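# Speaker notes: two grippers, one bag of fruit

Slot is 25 minutes, leave 6 for questions. Ignacio Henríquez has the clicker. Water on the left side this time!

## Opening (no slide yet)

- Ask the room: who has packed groceries for somebody else? Keep hands up if you ever put the pears under the melon.
- Say who we are. Mesinstead, small lab, two-arm bench, lots of fruit. We eat what we test, eventually.
- The question for the talk: if you only change the fingers and leave arms, controller and cameras alone, how much changes? I expected a little. I got a lot, and I'm still excited about it, so slow down here.

## Slide 2: what we compared

- Jenurix fingers: stiff, narrow, tapered. The set we'd been using since March.
- Bustos fingers: wider pads, more give, a bit heavier at the wrist.
- Same controller for both (Hisono, stock gains). We retuned nothing between sets, on purpose. Somebody will ask whether that's fair to Bustos. Fair question, park it for the end.
- 70 runs per finger set. Order shuffled, fruit swapped out when it got bruised.
- A run = pick fruit, put it in the bag. Give up after 9 tries at one piece.

## Slide 3: why a bag

- A bin is polite, it stays where it is. A thin plastic bag moves when you breathe on it, and it sticks to fingers.
- The camera hates it too: you see through it a little, and it throws glare back at you.
- One arm can tend the bag while the other carries. Then you're testing coordination whether you meant to or not, and that's the part I love.

## Slide 4: the bench, two views

Let people look for a few seconds before talking.
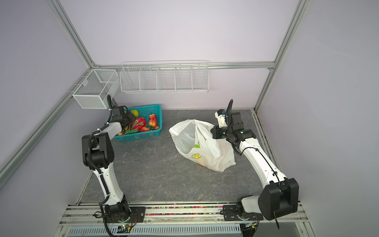
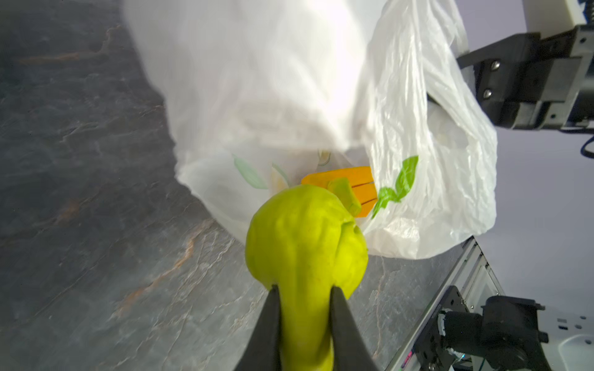

*The bench and the fruit bag: both arms from the fixed camera (first), a pear between the fingers from the wrist camera (second).*

- Point at the basket first. Dragon fruit in the middle, smaller red fruit around it. The dragon fruit is the fun one, those scales catch on everything.
- Then the wrist view. Pear held at the narrow end, wide end up past the fingertips. Ask the room whether they'd hold it that way. (Usually half say no. I would, the narrow part gives two fingers something to close on.)
- Look at the top of the bag in the wrist view, how it washes out. Compare that with the printed leaves, which come through fine. Our bag-opening detector liked the print much better than the plastic. Tell the story about it chasing the logo.
- The fixed camera gets you the layout, the wrist camera gets you the contact. We kept both for every run and I'd do it again.

## Slide 5: results

Don't read the table out loud. Hit these:

- Apples: no real difference. Round, firm, forgiving.
- Pears: stiff fingers did better on the first try, soft pads did better at not marking the skin. Say both, people only remember one.
- Dragon fruit: soft pads, easily. Nearly every bad grasp with the stiff set was a fingertip landing on a scale and skating off.
- Getting back out of the bag: the stiff narrow set won this by a mile. The wide pads dragged film along with them. I had not thought about the exit at all before we started, all my planning was about the grasp!

## Slide 6: things that cost us a day each

- Cable at the wrist. Leave slack, then check the slack at full reach, then check it again with the other arm in the way.
- Wrist camera exposure. Auto exposure sees white plastic and panics. Lock it on the tabletop.
- Finger swap = recalibrate. Every time. We skipped it once and spent an afternoon blaming the controller (sorry, Hisono).
- Log the bag. Fresh bag or reused bag turned out to matter more than which fruit was on top.

## Slide 7: what's next

- Mixed pair: stiff fingers on the carrying arm, wide pads on the arm that tends the bag. Ignacio's idea, give him the credit out loud.
- Paper bags. They crackle and they stand up by themselves, so maybe that's cheating.
- Retuned gains for Bustos. This is where the parked question comes back.

If time is short, skip slide 6 and go straight here.

## Likely questions

- *Why not suction?* Pears might be fine, dragon fruit I doubt. We haven't run it, so say so.
- *Are two cameras enough?* For the grasp, yes. For the inside of the bag, no, and I'd love to hear what others have tried.
- *Can we get the logs?* Yes, come find either of us afterward. Bring a drive, the wrist video is big.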